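21/08/2022, Londstead, back bench

Bins again. Meant to do the label printer but the bins have got silly so did those instead.

Started with the grey ones. Same story on nearly all of them, floors scuffed to bits, side walls mostly OK. Vac first, then damp cloth, then washing up liquid in warm water, then dry. Tried skipping the vac on the first one and just pushed grit round in circles. Don't.

Scratches in the floors: left alone unless a fingernail catches. If it catches, 600 paper, wet, light, with the grain of the scratch and then across. Comes up a different grey where sanded, can't be helped. Roya wants to know if we can polish it back. Had a go with the plastic polish from the van, made a shiny patch that looked worse than the scuff. Wiped off with white spirit. Note to Roya: no.

White panels are the real job. Paint chipped on the inside faces, and underneath the chips the edges lift if you pick at them, so stop picking at them. Dark scrape marks across the lower middle are mostly NOT in the paint, they're on it. Rubbed a bit with a melamine sponge, a good half lifted, remainder is proper damage. So order of work:

- sponge
- wash, dry overnight
- scrape loose edges, plastic blade only
- feather with 600
- two thin coats Varma white, satin
- leave it alone

Used the Varma because it was on the shelf. Tin says full hardness in five days, I'd believe it, the offcut I did in June went hard and stayed hard. Gloss was a mistake last time, shows every mark and you get glare off the lights. Satin.

Panel length on the long bins is 1,016 mm, measured twice because the drawing says otherwise. Drawing is wrong. Have pencilled it on the drawing, somebody with the login please change the file.

Andiner quoted £66 for a replacement panel, ready painted. Per panel. Fine for a cracked one, daft for a chipped one. Their postage is on top and I didnt ask how much.

Contents. Emptied everything onto the big bench before washing, hard things one end and soft things the other. Hard things: wipe, dry, back in. Soft ones are a nuisance. Anything fuzzy picks up paint flakes and they work down into the pile where you can't see them, then they drop out on the clean floor of the next bin and you think the panel's going again. Sticky roller over the top does very little. What works is holding it upside down over the sink and brushing with the stiff nail brush, then the roller. Outside if it's not raining. Hand wash only after that, and never in with the cloths, the blue came out last time.

Fruit. Keep it out of the same tub as the fuzzy stuff, fluff sticks to it. Wipe with a barely damp cloth and stand it on kitchen roll. No polish on it, no spray, we went through this.

Small sets go back as small sets. Overfilling is how the panels get scraped, as things get shoved down against the far wall to make room. If it doesn't go in without a shove, start another bin. Have put a note on the shelf about it, second one, the first blew behind the radiator.

Mat idea: thin rubber matting on the bin floor. Cut a piece from the Kurkitgate roll and tried it. Curls at the corners, dust gets underneath, smells. Glue would hold it but then washing's a pain. Parked. Felt would be kinder but see above re fluff. If anyone has a bit of thin cork sheet I'd try that next, cut short of the walls so it lifts out.

Stopped for lunch, then Roya Talebi came down with the list of what's meant to be where. List doesnt match shelf. We went with the shelf. She's going to redo the list, I'm going to stop moving things untill she has.

Bits to buy:
- melamine sponges, the big pack
- 600 paper, nearly out
- nail brush, so the kitchen one can go back to the kitchen
- masking tape, the low tack kind, the other sort pulled paint off when I masked the corner

Left drying on the rack: first lot of panels, face up, one coat. Do not stack. Do not "just check" with a thumb. Second coat tomorrow if it's not damp in here. Window propped with the offcut, shut it last thing.

Bin still in use has a chipped white panel, scrapes low down, floor scratched and mottled. Wants the full treatment when it's free, floor as well.

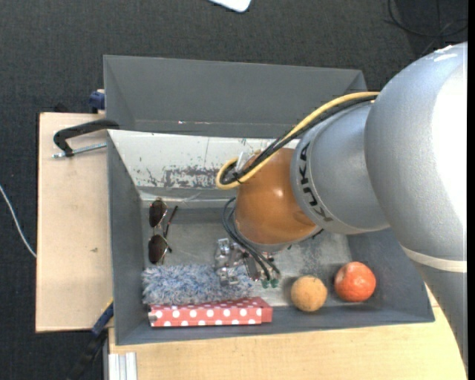 How long should a repainted panel sit before the bin is used again?

Five days after the second coat, kept flat and unstacked, then a wipe with a dry cloth before anything goes in.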